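# Speaker notes - Towel folding, student project evening

Slot: 16 minutes, then questions. Keep water near the laptop.

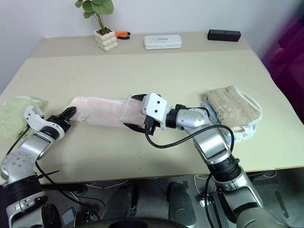

*Slide 1. Both arms at work on the pink towel.*

**Slide 1 - opening**

Leave this up while people sit down. Say who we are: the Gape club, second year running, supervised by Kelly Assunção. Project name is Tronine. We started in November with one arm and no plan for a second.

Say what the task is. Take a towel, get it flat, fold it, put it on the pile at the side. A person does it without looking. Point out the pink towel - left half flat, right half bunched up under the gripper. Most of our work is about that bunched part.

**Slide 2 - why towels**

- Cheap, and everybody in the room has folded one.
- Cloth never lies the same way twice, so you can't store one set of positions and replay it.
- Shirts were the first idea. Dropped after two meetings.

**Slide 3 - how the students trained it**

We recorded 367 folds by hand guiding. Explain hand guiding slowly, as last time the parents at the back were lost. A student moves the arms through the fold and the computer stores the movement along with the camera view.

Of those, 21 were thrown out. Mostly the towel had slipped and the student carried on anyway. Mention the argument over whether to keep them. Kelly wanted them in, the students voted them out.

**Slide 4 - what goes wrong**

Play the clip with the sound off. It runs for 4 minutes, so skip to the second half if we are behind.

- Gripper picks up two layers when it should have one.
- One arm pulls before the other has hold.
- Thick edges and trims. The lace-edged ones are hard.

Don't apologise for the failures. Let the students talk here if they want to.

**Slide 5 - the competition**

Flerkosier round is next, held at Zustberg. Teams get towels they haven't seen before. Our weak point is speed, and we are not going to fix that by then. Ask for spare towels, any colour, clean please. Box by the door.

Questions. If someone asks about cost, pass it to Kelly.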